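이 사이트는 더 나은 이용 경험을 위해 쿠키를 사용합니다. 계속 이용하시면 쿠키 사용에 동의하는 것으로 간주됩니다. [동의] [설정 변경]

만년필로 일기 쓰는 이야기, 드디어 해봅니다

지난번 글에 만년필 얘기를 한 줄 흘렸더니 댓글로 잉크 뭐 쓰냐, 종이는 뭐 쓰냐 물어보신 분들이 계셔서 아예 따로 씁니다. 답댓글로 쓰다가 너무 길어져서 지웠어요. 미리 말씀드리는데 저는 전문가가 아니고, 그냥 손으로 쓰는 걸 좋아하다가 책상 서랍이 잉크병으로 꽉 찬 사람입니다.
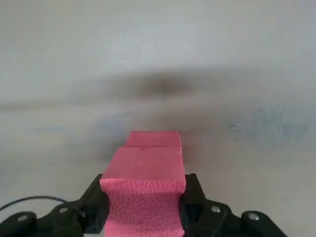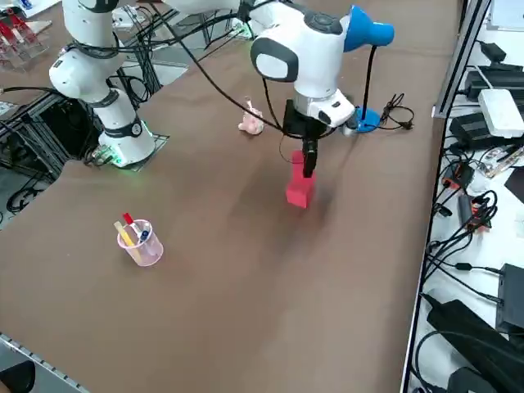
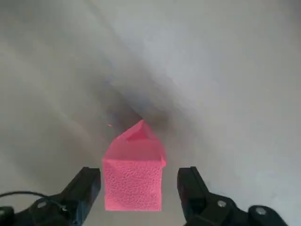 만년필을 처음 산 건 1월이었어요. 새해 다짐 같은 거 있잖아요. 올해는 일기를 쓰겠다! 그런데 저는 초등학교 방학 숙제 말고는 일기를 끝까지 써본 적이 없는 사람이라, 뭔가 비싼 걸 사면 아까워서라도 쓰겠지 싶었거든요. 그 길로 동네 문구점 그리미스(Grimis)에 들어가서 한 시간을 서성이다가 펜 한 자루랑 공책 한 권을 들고 나왔습니다. 그게 벌써 7년 전이네요. 중간에 두 달쯤 통째로 빼먹은 적도 있고, 한 줄만 쓰고 잔 날은 셀 수도 없지만 어쨌든 아직 쓰고 있어요. 엄마는 지금도 안 믿으세요.

첫 펜은 드로쿠라(Drokura)였어요. 제일 싼 모델이었고, 뚜껑이 돌려서 여는 방식이 아니라 그냥 쑥 뽑는 방식이라 급할 때 편해서 골랐습니다. 촉은 EF. 가는 게 무조건 좋은 줄 알았어요. 한글은 획이 많으니까 가는 촉을 쓰라고들 하잖아요? 맞는 말이긴 한데, 저처럼 펜을 꾹꾹 눌러 쓰는 사람한테 EF는 종이를 긁는 도구가 됩니다. 사각사각 소리가 좋다는 분들도 있던데 제 건 사각사각이 아니라 벅벅이었어요. 한 달쯤 쓰다가 손목이 아파서 포기할 뻔했고요.

그러다가 친구 펜을 잠깐 빌려 썼는데 F촉인데도 너무 부드러운 거예요. 같은 드로쿠라인데! 그날 집에 와서 바로 촉만 따로 주문했습니다. 드로쿠라는 촉만 뽑아서 갈아 끼울 수 있는데 이걸 저는 산 지 한 달이 지나서야 알았어요. 설명서에 그림까지 그려져 있던데 설명서를 상자째 버렸더라고요. 여러분은 설명서 버리지 마세요.

잉크 얘기로 넘어갈게요. 질문이 제일 많았던 게 이거라서.

저는 평소에 브라나우(Branau) 블루블랙을 씁니다. 병뚜껑이 뻑뻑하고 라벨이 촌스러운데 색이 진짜 예뻐요. 쓰고 나서 바로 보면 꽤 파란데 하룻밤 지나면 가라앉아서 차분한 남색이 돼요. 아침에 커피 마시면서 전날 일기를 펼쳐 보면 어제 쓴 글씨가 어제보다 점잖아 보인달까요. 내용은 "점심에 먹은 칼국수가 짰다" 이런 건데 색 덕분에 뭔가 있어 보입니다.

검정은 치에르니(Čierny). 이름 읽는 법을 몰라서 한참 동안 씨에니라고 불렀어요, 민망하게. 정말 새까맣고 물에도 잘 안 번져서 봉투에 주소 쓸 때나 서류에 서명할 때 씁니다. 대신 펜 안에서 굳으면 답이 없어요. 여름에 이거 넣어둔 펜을 서랍에 두고 까맣게 잊었다가 가을에 꺼냈는데, 미지근한 물에 담갔다 뺐다를 며칠을 했는지 모르겠습니다. 세면대에서 먹물이 계속 나오는데 나중엔 좀 무섭더라고요. 그 뒤로 치에르니는 쓸 만큼만 조금 넣고, 안 쓸 것 같으면 바로 씻어요. 브라나우는 그렇게까지 예민하지 않아서 게으른 분들께는 이쪽을 권합니다. 저처럼요.

초록이랑 와인색도 있긴 한데, 초록은 답답해 보여서 거의 안 쓰고 와인색은 책 읽다가 옮겨 적을 때만 써요. 처음엔 기분 따라 색을 바꿔 써보려고 했거든요. 기분 좋은 날 초록, 우울한 날 블루블랙 이런 식으로. 그런데 밤 열한 시에 졸린 눈으로 펜 씻고 잉크 바꿔 넣고 있으면 있던 좋은 기분도 없어져요. 일주일 만에 관뒀습니다.

종이는 진짜 중요해요. 펜보다 종이에 돈을 쓰라고 말하고 싶을 정도로요. 처음 산 공책은 표지가 예뻐서 골랐는데 만년필로 쓰면 뒷장에 다 비쳐서 한쪽 면밖에 못 썼어요. 번지기도 엄청 번지고. 'ㅎ' 같은 글자는 동그라미가 메워져서 그냥 점이 됩니다. 그 공책은 지금 장보기 메모장으로 살고 있고, 볼펜으로 쓰면 아무 문제 없어요. 공책 잘못은 아니었던 거죠.

지금 쓰는 건 그리미스에서 파는 줄 없는 공책이에요. 가게에서 직접 제본한다고 하던데 그래서 그런지 어떤 권은 종이가 살짝 삐뚤게 잘려 있어요. 저는 그것도 좋아합니다. 쫙 펼쳐지고, 뒷면에 거의 안 비치고, 잉크가 마르는 속도도 적당해요. 적당하다는 게 어느 정도냐면 오른손잡이가 한 줄 쓰고 내려왔을 때 손날에 안 묻는 정도? 왼손잡이 분들은 다를 수 있으니까 꼭 한 장 써보고 사세요. 그리미스는 계산대 옆에 시필용 종이를 놔둬서 써볼 수 있어요.

줄이 없으면 글씨가 올라가지 않냐고 물어보신 분! 올라갑니다. 아주 신나게 올라가요. 맨 아랫줄쯤 가면 거의 등산이에요. 밑에 줄 그은 종이를 받치고 쓰면 되는데 저는 그것도 귀찮아서 그냥 올라가게 둡니다. 나중에 보면 피곤한 날은 오히려 내려가 있어서 그거 보는 재미도 있고요.

얼마 전에는 이사 준비를 하다가 그동안 쓴 공책을 전부 꺼내 봤어요. 정리하다 말고 바닥에 앉아서 읽기 시작했는데 해가 졌습니다(이사 준비는 하나도 못 했고요). 궁금해서 쪽수를 다 더해 봤더니 1,462쪽이더라고요. 제가 뭘 그렇게 할 말이 많았을까요? 읽어보면 절반은 날씨랑 먹은 것 얘기예요. 버스 놓친 얘기도 정말 많고. 그 시절에 저는 왜 그렇게 버스를 놓쳤는지.

그런데 이상하게 그런 시시한 게 제일 재미있어요. 큰일이 있었던 날은 어차피 기억하고 있어서 읽어도 "아 그랬지" 하고 마는데, 시장에서 귤을 샀더니 아주머니가 덤으로 감을 줬다는 얘기는 완전히 잊고 있었거든요. 읽는데 그날 장갑이 한 짝뿐이라 봉지를 번갈아 들고 온 것까지 생각이 났어요. 일기에는 장갑 얘기가 없는데도요. 그 페이지는 브라나우로 썼고, 구석에 손가락 자국이 하나 찍혀 있습니다.

반대로 다시는 보고 싶지 않은 페이지도 있어요. 회사 옮기기 직전에 쓴 공책은 글씨부터가 화가 나 있어서, 몇 장 넘기다가 덮었어요. 버릴까 하다가 일단 상자에 넣었습니다. 더 나이 들면 웃으면서 읽을지도 모르니까.

하루에 얼마나 오래 쓰냐는 질문도 있었는데, 길어도 최대 20분이에요. 그 이상 쓰면 다음 날 쓰기 싫어져요. 할 말이 남아 있어도 그냥 덮고, 정 아쉬우면 맨 밑에 단어 하나만 적어둡니다. "우산" 이런 식으로. 다음 날 그걸 보고 이어서 쓰면 되는데, 가끔은 우산이 뭐였는지 도무지 생각이 안 나요. 지난 공책 어딘가에는 "오이!!"라고만 적힌 페이지가 있습니다. 느낌표가 두 개인 걸 보면 큰 사건이었던 모양인데 아직도 모르겠어요.

펜 관리는 별거 없어요. 색 바꿀 때 물로 씻고, 안 쓸 때는 비워두고, 촉이 위로 가게 꽂아두기. 휴지로 촉을 벅벅 닦지만 않으면 됩니다. 실보풀이 촉 틈에 끼면 글씨에 수염이 나요. 안경 닦는 천 낡은 게 있으면 그걸 쓰세요, 딱 좋아요. 그리고 비행기 탈 때는 꽉 채우거나 아예 비우거나 둘 중 하나로 하시고요. 저는 반쯤 채워서 탔다가 흰 셔츠 주머니에 남색 지도를 그렸습니다.

처음 시작하는 분이 딱 하나만 고르라고 하시면, 드로쿠라 기본 모델에 F촉, 잉크는 브라나우 블루블랙이요. 공책은 집에 있는 걸로 먼저 써보시고 비치면 그때 바꾸세요. 저처럼 공책부터 여러 권 쟁이지 마시고요. 지금 쓰는 공책은 103쪽까지 왔는데 남은 종이가 얼마 없어서 이번 주 안에 그리미스에 한 번 다녀와야 해요. 가면 또 잉크 진열장 앞에 서 있겠죠. 연한 회색이 새로 들어왔다는데 연필 같은 색이라고 해서 좀 궁금하거든요. 아니 그럼 연필을 쓰면 되지 않나 싶다가도, 궁금하긴 궁금해요.

혹시 다들 다 쓴 공책은 어디에 보관하세요? 저는 신발 상자에 넣어뒀는데 새집은 좀 습하다고 해서 걱정이에요. 좋은 방법 아시면 댓글로 알려주세요!

새 글 소식을 메일로 받아보세요. 이메일 주소를 입력하고 구독 버튼을 눌러주세요. 구독은 언제든지 해지할 수 있습니다.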